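4.2 插盘工位:谁在等谁

上一节讨论了引进决定如何作出,本节转到决定作出之后,也就是洗碗间里的人开始与机械臂共用一张台面的那七周。Husudow 是一家承包企业食堂的餐饮公司,其 Eser 店的洗碗间原有三道手工环节:刮残、进机、出机后插盘。自动化方案只覆盖第三道。供应商 Brophy 提供双臂工位,负责把盘子逐只立到沥水架上;公司内部把这件事称作 Drondudside 项目,洗碗间的人则叫它“那两只手”,语气视当天进度而定。

选第三道环节的理由,在立项文件里写得很体面:重复性高,腕部负担重,且“不涉及判断”。前两条受访者大体同意。第三条在访谈中引起了相当一致的笑声。插盘需要看盘沿对准哪一道缝,需要知道前一只盘子歪了多少,还需要在盘子将要碰到邻盘之前松一点劲。做了多年的人不觉得这是判断,是因为他们早就不必为此动脑子了;立项文件的作者也不觉得,则另有原因。

工位的感知部分依靠腕部相机和台面旁的固定相机。腕部相机离抓取对象很近,有时近到画面里只剩一片颜色和一道弧线。操作员在培训第一天就被要求学会读这类画面,以便在系统停下时判断它究竟卡在哪里。
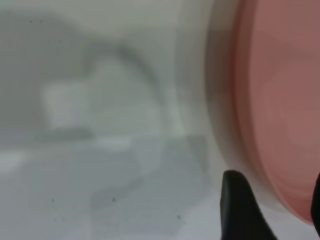
图6 腕部相机的近距离画面。右侧为失焦的粉红色圆形物体,下方可见黑色夹爪手指。

一位受访者形容这种培训“像隔着毛玻璃猜晚饭”。她在洗碗间工作的年头比系统立项的月份多得多,过去判断一只盘子有没有放稳,靠的是手上的感觉和一声轻响。现在她要看着屏幕,从一道模糊的边缘推断同一件事,然后按下“继续”或“人工处理”。培训材料将此列为“技能提升”。我们在编码时为这类内容单设了一个类目,叫“感官替换”,意思是旧技能并未消失,只是组织不再为它留出使用的机会,同时又在每次故障时默默指望它还在。

观察期内,工位共记录插盘操作3462次,其中687次由人工介入完成。管理层的周报引用前一个数字,排班表则受后一个数字支配,两份文件从未出现在同一次会议上。按周报的口径,凡由操作员按下“继续”后完成的操作均计入自动完成;人工介入仅指有人伸手接管。因此,一次停顿只要没有劳动到谁的手,就不曾发生过。至于劳动到眼睛和耐心的部分,目前没有对应的栏目。

介入的分布也值得一提。操作员很快发现,架子空的时候系统从容得近乎悠闲,架子越满,停顿越密。人工插盘恰好相反,最后几只有前面的盘子作参照,手会越来越快。两种节奏放在同一个班次里,结果是人在前半段无事可做,在后半段被频繁叫回来,而这后半段通常正赶上午餐回收的高峰。

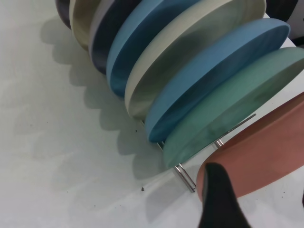

间隙由此成了分歧最集中的地方。Brophy 的工程师在交付说明中建议相邻盘子之间隔缝摆放,以便夹爪进出。照此执行,每架容量下降,架子周转次数随之上升,推架子的人多走了路。推架子不在自动化范围之内,因此多走的路也不在成本测算之内。到第三周,早班自行恢复了逐缝摆放,代价是停顿增多;晚班坚持按说明书来,代价是架子不够用。两个班次各自认为对方在给机器惯毛病。

盘子的颜色是另一桩小事。Eser 店的餐盘不止一种颜色,原先用于区分窗口,后来窗口合并,颜色便只剩下装饰意义。系统上线后,操作员中间流传起一套关于颜色的说法:某种颜色容易停,某种颜色从来不停,深色的盘子“脾气大”。我们对照日志,未能找到支持任何一种说法的证据。不过这套说法本身运转得很好。新来的人靠它记住了要在什么时候抬头看屏幕,交接班的人靠它三句话讲完一上午的情况。在一个把解释权交给供应商热线的工位上,操作员给自己留了一点解释。

分工的变化比预想的琐碎。立项文件设想的是“由操作转向监护”,我们看到的监护则主要由站着构成。双臂并不总是同时有活干,一只夹着盘子时,另一只可能空着悬在台面上方。23名受访者中有多人主动提到这只空着的手,提到的方式也出奇地相似:如果是人这样悬着手站在那里,领班早就过来问话了。

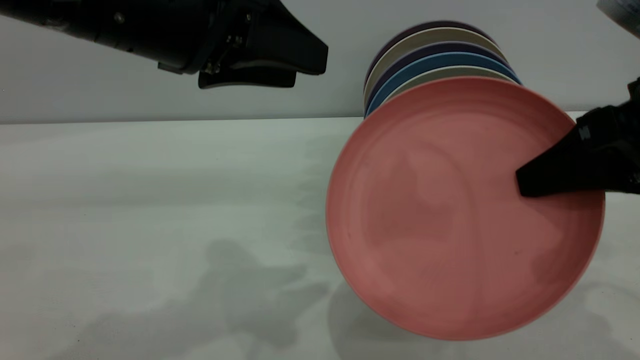 图片来源:Drondudside 项目资料,固定相机画面,经 Husudow 同意使用

我们不打算把这句抱怨当作对技术的误解来处理。受访者都清楚机械臂不领工资,也不会偷懒。他们比较的是两套容忍标准。机器的闲置在报表上叫“等待”,等待属于流程,流程由流程优化小组负责;人的闲置叫“空岗”,由当班领班在五分钟之内负责。上线之前,插盘的人可以靠在台边歇一歇手腕,因为谁都看得出她刚插满一架。上线之后,手腕确实不那么累了,这一点几乎所有受访者都承认,有几位还说得相当真诚。只是站着看屏幕的人很难证明自己刚刚做过什么,于是有人开始擦台面,擦一张已经擦过的台面,擦得很认真。

这种擦拭随后带来了一个技术后果。固定相机对台面反光较为敏感,水痕未干时系统偶有停顿。Brophy 因此发出一份维护通知,请操作员减少运行期间的台面清洁。通知贴在水槽上方,与食品卫生要求“随时保持台面清洁”的告示相邻。直到观察结束,两张纸都还贴着,操作员按照离自己较近的那一张执行。

关于岗位数量,需要作一个限定。观察期内 Eser 店没有裁减洗碗间人员,Husudow 也多次向我们强调这一点。减少的是小时工的午间加班,而加班费在部分受访者的收入中并非零头。她们不把这件事叫作失业,访谈提纲里恰好也没有更合适的词,我们在第二轮访谈中才补上相关问题。补得晚了些,有两位受访者那时已经调去了前厅,其中一位表示前厅也不错,至少盘子是客人自己端走的。

最后是称谓。到第七周,周报中的“操作员”改为“工位协同人员”,工资等级未作调整。洗碗间里没有人使用新称谓,唯一的例外是系统登录界面,它每天早上照此问候每一位刷卡的人。有关称谓变更与等级评定之间的关系,我们在4.3节结合人事访谈继续讨论。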